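Dekatton opens Skidonik token staking to UK account holders

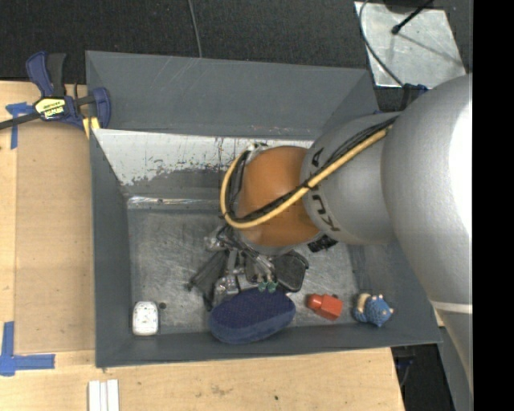 Company news / Digital assets

Drinton, March. Dekatton, the cryptocurrency exchange, has opened staking for the Skidonik token to all verified customers in the UK. The service was previously limited to a test group of 837 account holders.

Customers can now lock Skidonik from the main wallet page on the website or in the app. The smallest amount accepted is 2 tokens. Rewards are paid in Skidonik and credited to the same wallet at 6pm each day. There is no fixed term. Tokens can be withdrawn at any time, but a request takes two days to clear and no rewards are paid while it is pending.

Dekatton takes its fee from the rewards and does not charge for locking or unlocking. The current reward rate is set by the Skidonik network and is shown before a customer confirms.

During the test period the support desk in Drinton handled over 214 queries, most of them on withdrawal times and tax records. A yearly statement of rewards can now be downloaded from the account menu.

"People wanted to see the fee and the waiting time before they pressed the button, so we moved both to the first screen," said Ludmila Hájek, head of products at Dekatton. "The price of the token can still go down while it is locked, and the page says so."

Custody of staked tokens is provided by Sýkora, which already holds customer assets for the exchange. Customers who took part in the test do not need to do anything, and their existing balances carry over.

Cryptoassets are high risk. You should not invest unless you are prepared to lose all the money you put in.

Media enquiries: Dekatton press office, Drinton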